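Lekholm adds open-top bins to its Brullum storage range

July 20, 2019

Lekholm has extended its Brullum storage range with a cylindrical plastic bin for desks and worktops. The bin has a rolled rim, an open top and a slightly tapered body, and is sold singly in light blue and light pink. Both colours share one mould and have the same dimensions.
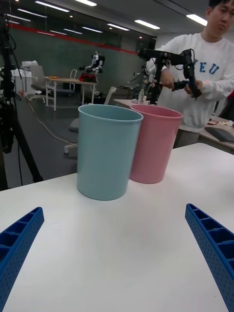

Brullum bins in light blue and light pink on a white tabletop.

The body is moulded in one piece, without a separate base or lid. Wall thickness is 3 mm. "The taper allows empty bins to be nested for transport," said Dalia Fawzy, product manager at Lekholm. "A full carton holds 63."

The bins are stocked by Ashour and Tekwood. Further colours will follow in November.

Press contact: Wael Abdelaziz, Lekholm, extension 474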